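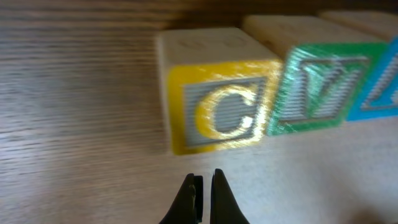

Home | Archive | Workshop Notes | About | Subscribe

Teaching a robot to spell, badly

My plan for the winter was 200 demonstrations of an arm picking up an alphabet block. As of tonight I have 18 I'd show to anyone.

The routine goes like this. I line the blocks up on the table, steer the arm over by hand, close the fingers on a block, lift, put it down, save, mess up the row a little and go again. I named the project Wolde back when it had ambitions. It now mostly has folders.

What I keep relearning is that the learner copies everything. If I dither before a grasp, it will learn to dither. Madhu Srivastava went through my first batch and asked whether the pause before each pickup was a feature. It was me reaching for my coffee.

So 16 episodes went in the bin, and I have rules now. Approach at one speed. No coffee. Vary the order of the blocks, and vary the lamp too, as glossy paint does odd things to a wrist camera. I'm keeping the smeary frames from the fast moves – the arm will see plenty of those when it's driving itself.

Blocks pushed tight together are still the worst. There's no room for a finger between them, so I nudge one loose first, which makes every episode longer and my nudging part of the syllabus.

Next batch in January, if my wrists hold out.

3 comments

Prodromos Giannakopoulos: Keep a few of the dithery ones in their own folder. Handy for comparison later.

blockhead_dad: My toddler does this at full speed with no training data. Throws them, mostly.

Madhu Srivastava: I still think the coffee pause was your best work.

Older post | Newer post | Back to top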